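Looking After the Folding Cell

Workshop notes, August 2026
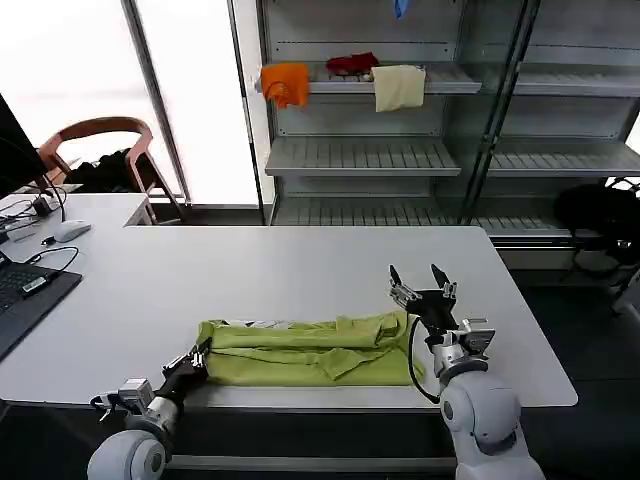 Since we moved into the Drenstead building the folding cell has been running most working days, and more people are using it than the two or three who set it up. Several have asked for the routine to be written down in one place. What follows is how the cell is looked after at present. If you have been doing something differently and it works, tell Dymphna Ó Néill and she will change the sheet.

Start of the day

Switch on the computer first and let it come all the way up before you power the arms. If the arms come on first, the left one sometimes fails to report and you have to start over. When both arms show as ready, send them to the rest position at low speed and stand back from the table while they go. Do not reach in to move a cable while an arm is traveling, even slowly.

Next, open and close each gripper five times with nothing in it. You are listening as much as looking. A healthy gripper makes the same sound on the way out as on the way in. If there is a click near the end of the stroke, the usual cause is lint in the slide. Power down that arm, clear the slide with the soft brush from the drawer, and try again. Compressed air was tried last winter and it pushed the lint farther in, so please leave the air line alone.

Wipe the table with a dry cloth. Spray cleaner leaves a film, and shirts then stick at the corners when the gripper tries to drag them flat.

Finger pads

The pads on the fingers are the part that wears out. New ones hold a T-shirt hem well. Worn ones let the top layer slide and keep hold of the bottom one, and you get a shirt that looks as if it has been rolled up instead of folded. If you see that happening twice in a row with the same shirt, look at the pads before you touch any settings. We lost most of a day in the spring changing grip force up and down when the pads were smooth as glass.

We now change pads every 3543 cycles. The number is odd because it was the count on the screen when the first set failed, and it was typed in as the limit that afternoon. It has worked well enough that it has stayed. The program puts up a yellow line when you are within 300 cycles of the limit. You can finish the session you are in, but change the pads before the next one.

To change them, power down the arm, take out the two small screws on each finger, and lift the pad off toward you. Clean the face underneath with alcohol and let it dry. The new pad goes on with the notch toward the wrist. Tighten the screws until they stop and then leave them. The threads are shallow and we have already stripped one. Always change both fingers on an arm together, even if one looks fine. Pads come from Gireo in bags of 11, so there is always an odd one left over. Put it in the tin and write the date on the tin lid.

Cables

The cables get less attention than the pads and cause longer stoppages. Each arm should have enough slack to turn the wrist all the way in both directions without pulling on the connector. After any work on an arm, run the wrist test by hand, with the power off, and watch the loop as you turn. If it catches on a joint, move the clip, and do not add tape. Old tape goes gummy and then the cable sticks to the arm and gets pulled anyway.

In July the right arm started dropping out in the middle of folds, always when it was reaching across the table. We swapped the controller, which made no difference. The fault was in the connector at the base, where one pin had backed out slightly. Osta sent a replacement lead within the week and there has been no dropout so far. The old lead is in the box marked DO NOT USE. Please do not use it.

Calibration

Check calibration on Monday mornings and after anybody has bumped the table. Put the check card on the table with its corner on the scribed mark, run the check from the menu, and read the error for each arm. Under one millimeter is good. Between one and two, run it again. Over two, do the full routine, which takes most of an hour and needs the table clear of cloth.

Most bad readings come from the table having moved. It sits on leveling feet, and the front pair work loose over a few weeks. Check the lock nuts before you begin the full routine. Dymphna has put a line of paint across each nut and foot, and if the two halves of the line do not meet, the nut has turned.

The full routine writes a new file and keeps the old one. Do not delete the old one until the new one has been used for a day. File 374 was deleted too soon and had to be pieced together from a printout.

Shirts and other cloth

The cell is set up for medium-weight cotton. Thin cloth needs the lower grip setting, and towels need the higher one, along with a slower lift. Change the setting back when you finish. If you are starting from a crumpled shirt, spread it by hand for the first run after any repair, so that you are testing the machine and not the shirt. Shirts with a stiff print can be awkward, as the gripper tends to ride up on the print and miss the edge. Note the garment in the log if a fold fails, along with which arm let go.

Wash the practice shirts every second week with no fabric softener. Softener makes them slippery for several washes afterward.

Stopping and shutting down

If an arm pushes down harder than it should, or the cloth gets wound around a finger, press the stop button. You will not hurt anything by pressing it. Release the gripper by hand, pull the cloth free along the line of the finger, and check that the pad has not lifted at the edge. Then restart from the rest position and never from the middle of a fold.

At the end of the day, send both arms to rest, open the grippers, and power the arms down before the computer. Leaving the grippers closed overnight puts a flat spot in new pads. Fill in the log with the cycle count for each arm.

Coming up

The yearly service is booked for December. Ó Ceallaigh will be doing it again and will need the cell for two full days, so plan around that if you have a deadline. They will regrease the shoulder joints and look at the left wrist, which has some play in it. The play is small and you can keep working with it, but write it in the log if it seems to be getting worse.

Spare pads, screws, and the brush are in the top drawer. We are short of the small hex keys. If you have one at your desk, please bring it back.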